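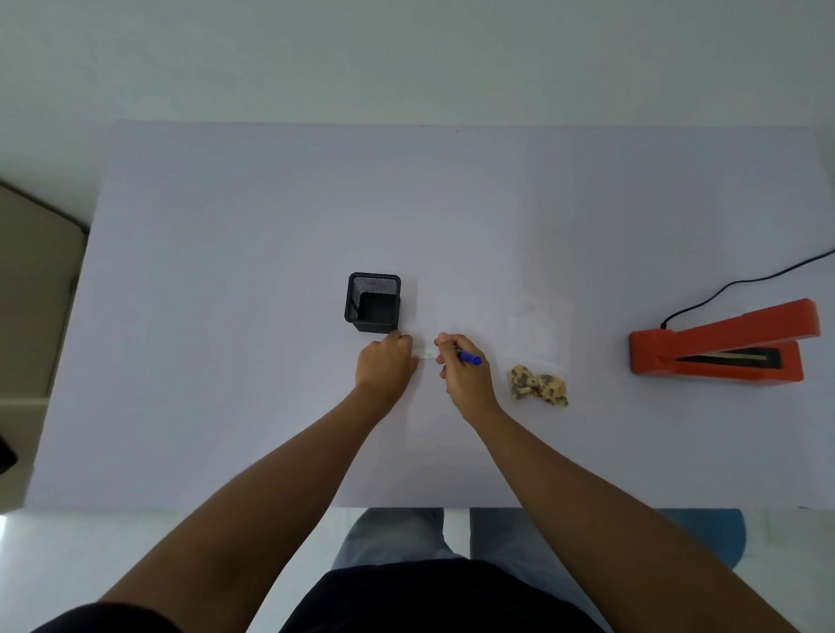 So I finally did the thing I've been threatening to do since last fall and spent a whole weekend getting to the bottom of our grocery bill. I know, thrilling stuff. But last month we spent 900 dollars on food for a household of 2, and I could not for the life of me tell you what we ate.

I dug every receipt I could find out of the car, my coat pockets and that awful drawer by the fridge, and went through them with a cup of coffee (okay, three). A big chunk of it was what I've started calling panic food. You know, it's six o'clock, nothing is thawed, and somebody drives to the Mercado on the corner for "just one thing" and comes home with cheese, olives, a rotisserie chicken and a fancy soda. I added those trips up and got 223 dollars. In a month! On one things!
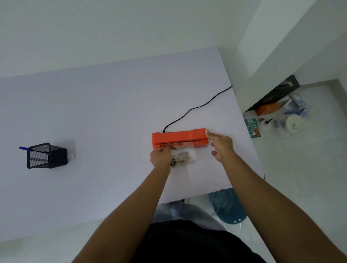 My other weak spot is the bulk aisle. I grew up in Grurnstead, where the nearest real supermarket was a long drive off, and my family shopped like winter was coming even when it was already spring. I still can't walk past a sale on rice. There are four kinds in my pantry right now and I only like two of them.

Anyway, the new plan. I'm doing one big shop every other week and a small one for milk and greens in between, with a list, and I'm not allowed to go hungry. I tried Prelon for the list part, which is a phone app that lets you both add stuff, and it's fine, except it keeps sorting garlic under "other." We also put dinners on a calendar on the fridge. Nothing fancy. Soup night, egg night, leftovers, pasta, and one night that just says "???" so I don't feel boxed in. 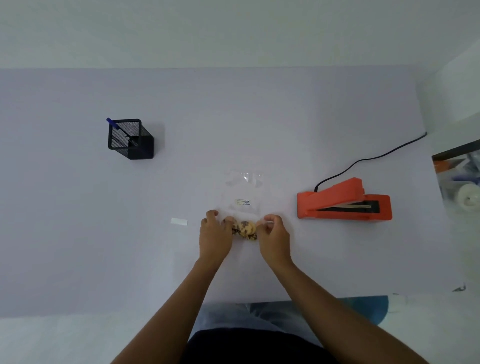 The freezer was the hard part. I found a bag of something orange that could have been squash or could have been curry, and I've decided to let it be a surprise. I'm writing dates on everything from now on. I also want to eat down what we have before June, so if you've got a good recipe for a frankly silly amount of lentils, please send it my way!

I'll report back on the total next month. If it's still 900 I may just quietly post about my tomatoes instead.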